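Drivberg cell upkeep, notes from the September meeting

Started at 2:10 because the call link was wrong in the invite (mine, sorry). I took the notes, so complain to me if I've got your bit wrong. Everybody from the sim side was on, plus two from the Jadari office for the first half. They had to leave before the bowl discussion, lucky them!

Last time's notes
Accepted with one fix. I'd written that the left wrist limits were "done" and they were only copied over. They're done now.

1. Where the cell stands
For the Jadari people, who hadn't seen it since spring: Drivberg is our simulated two-arm robot, and it lives in the Baptista room, the one with the slanted blue walls. We're on build 91. It starts clean from a cold launch, both arms answer, both grippers open and close on command. The settings file has grown to 1,095 lines and I'd say a good chunk of that is leftovers from Odham, the previous room. I promised to go through it in July and I did not go through it in July.

Agreed: I strip out the Odham leftovers before the next build, in one go, and keep the old file beside it until we've had a full week of runs. Please don't edit the settings while I'm in there. I'll put a note in the channel when I start and another when I'm finished.
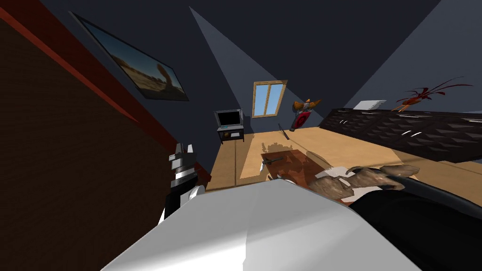
Drivberg in the Baptista room, one gripper up at the left and the board and small gray tool on the floor.

2. Arm bases and the home pose
We spent longer on this than planned. The home pose was set back when the body sat a bit lower, and when we raised it the arms kept their old joint values. Nothing bumps anything, but the elbows end up closer to the body than any of us like, and the first move out of home is a big ugly swing.

One proposal was to leave home alone and add a halfway pose. I was against it (one more thing to forget) and lost the argument for about a minute, until we remembered the reset script calls home directly and would skip the halfway pose anyway. So we're redoing home properly. Left arm first, save, restart, check it comes back the same, and only then the right. If you do both at once and something's off, you can't tell which side did it. Ask me how I know.

Also, the body shell. The visual shell and the collision shell are two separate files and they've drifted apart along the top. Whoever touches one has to touch the other in the same commit. I know we said this in June.
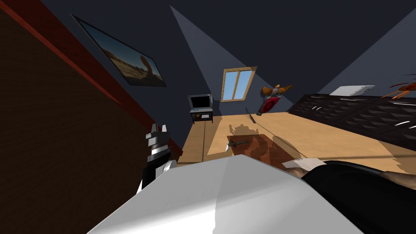
On to the reset script itself, which I'd like to stop being a mystery to half the team. The order is: pause physics, put the arms home, open both grippers, put the loose objects back, step the clock a little so things settle, then unpause. Somebody had moved the objects ahead of the arms, and that's how we got the board shooting off across the floor at startup last month. It was funny the first time. The order is now written at the top of the script in capital letters.

We looked at the run log too. There are 534 runs since the last overhaul and the resets that failed are nearly all from that one bad week, so I'm not going hunting for a second cause unless it comes back.

Agreed: no changes to the script's order without a second pair of eyes on it.

3. Grippers
The good news item! Both grippers now read their opening from the finger joints and not from the command we sent, so when it says open, it's the measured value. Before this we'd been trusting the number we asked for, and on the left gripper the two had wandered apart enough to matter.

The check goes like this, and I'd like everyone to do it the same way. Lift the gripper clear of everything. Open fully. Read both finger joints. They should match each other within the tolerance in the settings file. Close with nothing between the pads, read again, open again, read again. If the second open reading differs from the first, stop there and tell me - don't zero it and carry on.

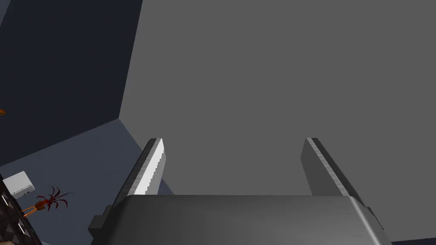
Somebody asked if we still need the fine teeth on the pads, as they cost us a bit in the contact solver. We could use flat pads for contact and keep the teeth for looks only. I like the idea but I want to see a thin object held with flat pads first, because slipping was the reason we put the teeth into the contact shape to begin with. We'll try it on the right gripper and leave the left as it is, so there's something to compare with.

Friction values stay where they are until that's done. Please, please don't change two things at once.

4. The bowl
Ah, the bowl. Its collision shape was a single closed lump until build 90, so as far as physics was concerned there was no inside to it, and a finger that came in over the rim would get shoved back out. It's now split into pieces that follow the wall, and it has a real hollow.

There's still a disagreement over how many pieces. Six is quick and a bit lumpy along the rim. More would be smoother, but the contact step slows down and then the gripper readings get jumpy, which undoes the nice work from item 3. I'm for six. One person wants to test a finer version just for the rim and leave the base coarse, and that seemed fair to everyone, so it's going on the list. 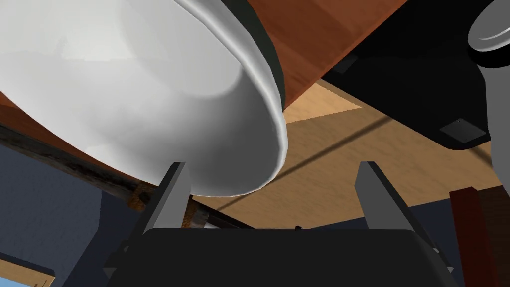
Left fingertip over the lower rim of the bowl, gripper open.

For the rim test we'll come in slowly with the fingers open, touch, back off, and save the contact forces each time. Same speed and same approach for both versions or it's a waste of an afternoon.

5. Anything else
The wrist joint damping on the right arm was asked about. It's the same as on the left. It feels different because of the load on that side, I think, but I haven't measured it.

Jadari want read access to the run logs. Fine with all of us, I'll set it up.

A request to move the whole thing to a newer physics version got a long silence and then a no, at least until the home pose and the settings file are finished.

To do
Me: settings file cleanup, log access for Jadari.
Arms pair: new home pose, left and then right. Shell files back in line.
Gripper pair: flat pad trial on the right, check sheet posted where people can find it.
Bowl: finer rim version, test against the six-piece one.

Finished at 3:35. Next one same time in October, and I'll test the link first.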